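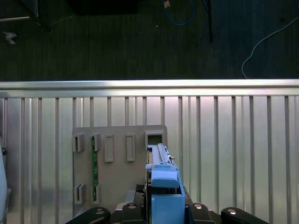
The module at the square bracket, plate on the ribbed panel.

1. Seating

Gervasio Paredes logged the fit at 724 newtons and wrote the number in pencil. The Torkeck manual allowed 900. He had read the manual twice on the night train from Ivalura and disliked the chapter on brackets, which gave the tolerances for the square one and left out the rest.

"It's in," said Abimbola Lawal.

"It's at the opening. In is a different reading."

She entered his phrase in the record as spoken. The plate had come from her father's shop, Ogunleye, in July, with the shop's bill folded behind it – 2320, unpaid. Paredes knew the sum. He had signed for the plate and had not mentioned it to her.

He checked the ridge along the module, then the tabs, then the clock. Tillska wanted an answer by four.
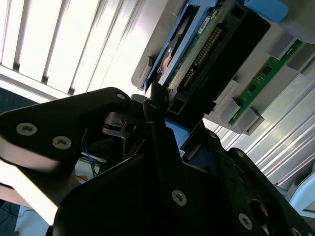 2. Blue frame

The second device was heavier and lay at a slant in the gray fixture. Lawal read its entry aloud and stopped at the line for the owner.

"You left this blank."

"I did."

She wrote Ogunleye in the space, in ink, and passed him the bill.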